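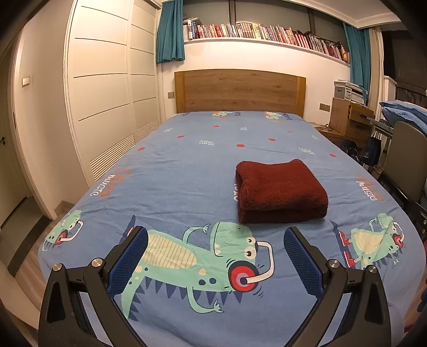

quarterdeck_gran
A gentleman on the Sorkthorpe mailing list told me flatly that a cruise book proves nothing, and that if my father's picture isn't in it I should stop fretting and go find the muster rolls. Well, I have been fretting anyway! My father served in the Sorkthorpe in the early fifties, as an aviation machinist's mate with one of the small detachments that came aboard for a single cruise. We grew up on his stories about the flight deck at night and the terrible coffee, and I never thought to write any of it down while he was still with us (please, if yours is still around, go and write it down). This spring my brother and I finally bought a copy of the cruise book, the one printed by Suvero, and sat down with it page by page, all 167 of them. He isn't in it. There's no portrait and no name in the roster at the back, and the detachment only gets half a page with a group picture too small to make out any faces. He had letters from Plindier, where the ship called, so I'm sure he was there for at least part of it. How can a man be missing from his own ship's book, and where would you all look next? I'm hoping to have something nice put together for the grandchildren.

oldlineofficer
It happens all the time. Cruise books were put together by the crew and people got left out. Your friend on the list is right about the muster rolls. Good luck.

paperandbrass
Welcome, and what a lovely project to be doing with your brother. I went through much the same thing with my uncle, so let me ramble a bit and hope some of it helps.

First, please don't let the book worry you. A cruise book was more like a high school yearbook than an official record. A few sailors with a camera and a deadline did the work, and whoever was on watch, on leave or in sick bay on portrait day could easily be skipped. Detachments had it worst, as they often joined late or left early, and by the time the pages went to the printer they might be back at their home field with their parent squadron.

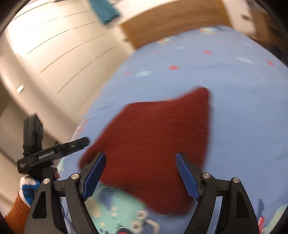
The parent squadron is where I'd go next, by the way, even before the ship. An air detachment was usually borrowed from a larger unit ashore, and the men's paperwork tended to stay with that unit. So if you search only under the ship's name, you can come up empty for a man who was plainly aboard. See if you can find the squadron number on anything he kept: a patch, a return address, the back of a snapshot. Those letters from Plindier may have it on the envelope, so I do hope somebody saved the envelopes!

Next, ask for his service file. His discharge paper, if you have it, will speed things along nicely, and so will his service number. Look in the file for transfer entries and travel orders, which are dull to read but very good at placing a man in a certain spot on a certain day. Mine came with a great many abbreviations, and I spent most of May with a magnifier and a pot of tea.

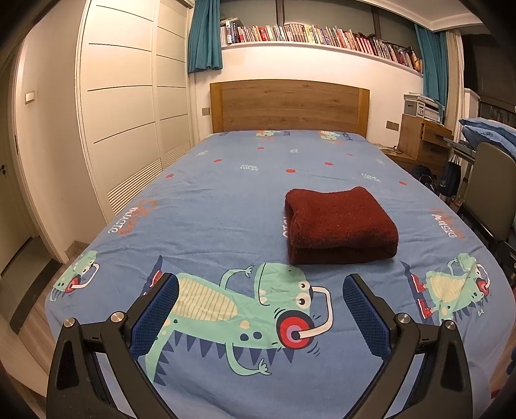

Would the ship's deck logs have his name in them?
Most likely they won't. Deck logs follow the ship: her course, the weather, who had the watch, who came and went among the officers. An enlisted man generally turns up only if he was hurt or in trouble. They're still worth having for the dates, and you can lay them beside his letters to see which ones were written in port.

One last thing. When you scan the letters, do it at 300 dpi at the very least, front and back, and the envelopes too. I did my first 100 pages at a lower setting to save time and ended up doing every one of them over.

rankin_fan
My grandfather was in the Rankin, so a different kind of ship altogether, but he's missing from his book too. My aunt thinks he was in the galley. Have you tried asking on the mailing list whether anyone has a bigger print of that group picture? Somebody's family might have the original in a drawer.

quarterdeck_gran
Thank you all so much, this is more than I'd hoped for. My brother has the envelopes! He's going to go through them for a squadron number, and I'll post again when we know.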